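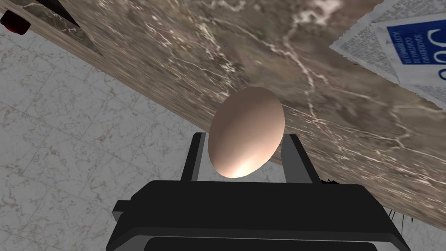
A rendering of an egg held between the two gray fingers of a black gripper.

Cludham Transit names interim operations chief, delays fare system switch

The Cludham Transit District board voted 8 to 2 to appoint Hermenegildo Ocampo as interim chief operating officer and to push back the changeover to its new fare collection system until April.

Ocampo has been the district's director of bus maintenance and before that ran the Bestier garage, the larger of the district's bus facilities. He takes over the post on an acting basis while the district prepares a job posting for a permanent hire. Under the terms approved by the board, he will keep his current salary grade and receive a temporary supplement that ends when the position is filled. He may apply for the permanent job.

The chief operating officer is responsible for bus operations, dispatch, maintenance and the contract for paratransit service. The position reports to general manager Chaminda Miah.

Miah told the board that splitting the duties among department heads had been considered and set aside. Dispatch and maintenance currently use separate reporting systems, and the daily vehicle count has to be reconciled by hand before the morning pullout.

"One person has to sign off on the pullout sheet," Miah said. "We tried it with a rotating signature and the numbers did not match from one shift to the next."

The fare system delay affects every fixed route in the district. The new equipment, supplied by Cosska under a contract the board approved last year, replaces magnetic-stripe cards with account-based smart cards and adds a reader at the front door of each bus. Paper transfers would be dropped and replaced by a free two-hour transfer window recorded on the card.

According to a staff report, readers have been installed on 47 buses. Testing on the Solís line, the district's busiest route, found that some taps made near the end of the line were not sent to the central server until the bus returned to the garage. Riders who transferred in the meantime were charged a second full fare.

The report traces the fault to the way the reader stores transactions when the cellular connection drops. Each reader holds taps in memory and sends them in a batch once the signal returns, but the retry timer was set to a longer interval than the contract specifications call for. Cosska has supplied a software update, which is being loaded at the Bestier garage as buses come in for scheduled inspection. Staff will then repeat the Solís line test with the same vehicles and compare the server log against the records stored on each reader.

Riders who were overcharged during the test period will have the difference credited to their accounts. No claim form is required for registered cards. Holders of unregistered cards can bring them to the customer service counter at the Cludham transfer center.

Magnetic-stripe cards will continue to be sold and accepted until the changeover. Unused value on the old cards can be moved to a smart card at the counter, and the board set no end date for those transfers. Cash will still be accepted on board after the new system starts, but cash riders will not receive the transfer window.

The two members who voted against the combined motion asked that the appointment and the delay be taken up separately. That request failed on a voice vote. Both said they supported Ocampo's appointment but wanted a fixed penalty written into the Cosska contract for any further slip in the schedule. The existing contract allows the district to withhold 20 percent of the purchase price until final acceptance, and the district's attorney advised that adding a penalty now would require an amendment agreed to by both parties.

Ocampo spoke briefly after the vote. He said his first task would be to move maintenance and dispatch onto a single vehicle status list, starting with Bestier, and that he expected to bring the board a schedule at its next regular meeting.

The board also approved the purchase of replacement wheelchair securement belts and accepted the quarterly ridership report without discussion. The job posting for the permanent operations position is to be reviewed by the personnel subcommittee before it is published.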